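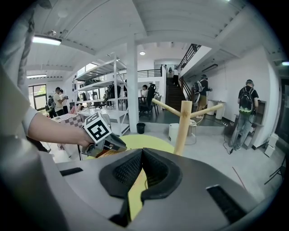 Small things, one round of yellow – the Retamal room is getting its corner

3/24/23

There is a new spot to look at in the big room at Retamal, and we love it! A round, yellowish mat has gone down on the shiny grey floor, and Yamila Cáceres has been trying out woven pieces and a little wooden stand on it. The checked cube seat is close by, with a grey chair for anyone who wants to stay and chat.

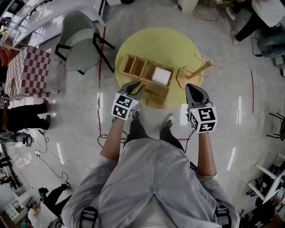 Wicker and light wood on the yellow mat, Retamal.

The woven tray is the favourite so far. It has compartments, so pens, keys and post can each have a home, and the colour looks lovely against the yellow. Mirta Painemal wants a second one for the desks upstairs.

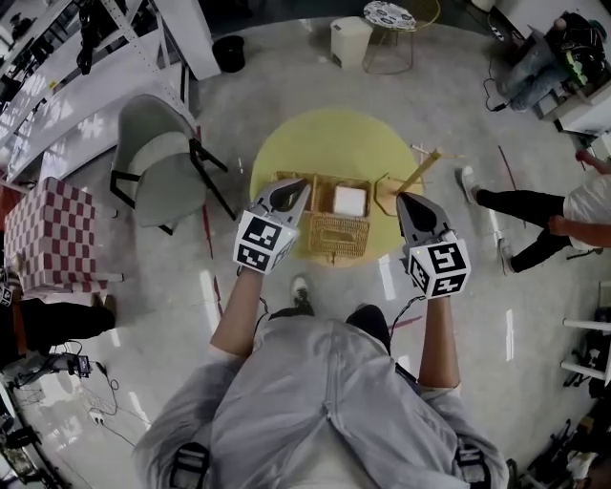 What goes where

The order is still open, and half the fun is moving things about. Tray at the back, tissue box in front? Stand on its feet or put away until July? Tadeo Fuentealba is taking suggestions at the foot of the stairs until 10, so do drop by – he would love to hear yours.
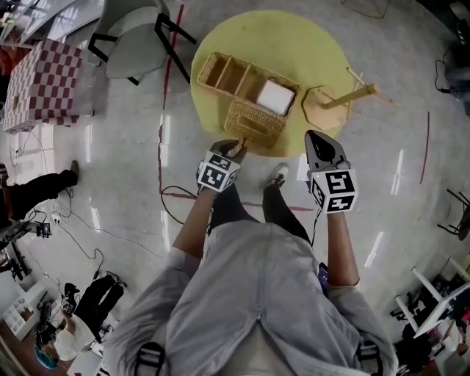
Retamal News, No. 2

Next time: Gunhild Vestergaard on baskets with lids.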